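Speaker notes: trying out the Skendari arm kit
Talk for the Gravell open evening, 7th June

Opening

Say hello, check the back row can hear me. Ask who runs a café or a canteen (last time it was most of the room!). Then straight in: I've had the Skendari kit on loan from Clilline since April and I want to tell you whether I'd spend my own money on it.

Short answer for the impatient ones is "maybe, on a lease". Pause here, someone always laughs.

What you get

One arm, one hand with proper fingers, the control box, and far more cable than I'd expected. Setting up took me 2 afternoons, and one of those went on the software licence, so be fair about that. The printed guide is good. The online one still talks about the old hand, so skip it.

Mention that Clilline will send someone out to fit it for you, but that's a separate charge and I didn't take it.

The pastry job

This was the test I cared about most. Boxes and tins are easy, any arm on the market will shift a tin. A croissant is a horrible thing to pick up: it's a daft shape, every one is different, and if you squeeze it you've got crumbs.

Leave the slide up for a bit and let people look at the fingers. 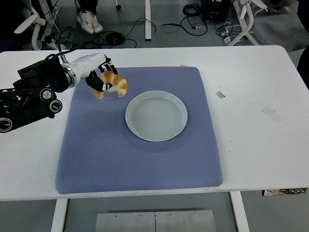 How it did

I logged 231 goes at croissant to plate. It dropped 6, and squashed 46 enough that I wouldn't have served them. Read those out slowly, people write them down.

Most of the squashed ones came from my first grip setting, which was much too keen. Once I'd turned it down things got a lot kinder, though I do wish the box let you save a setting per item. You have to type it in again each time, and I grumbled about this to Clilline more than once.

Compared with the Liapis

Somebody will ask. The Liapis is quicker and I found the menus friendlier, but its two flat pads made a right mess of anything flaky. For jars I'd have the Liapis. For baked stuff, the Skendari, no question.

Money and questions

Don't quote prices from memory, send them to the Clilline table by the door. Leave ten minutes for questions, and remember to repeat each one into the microphone before I answer it.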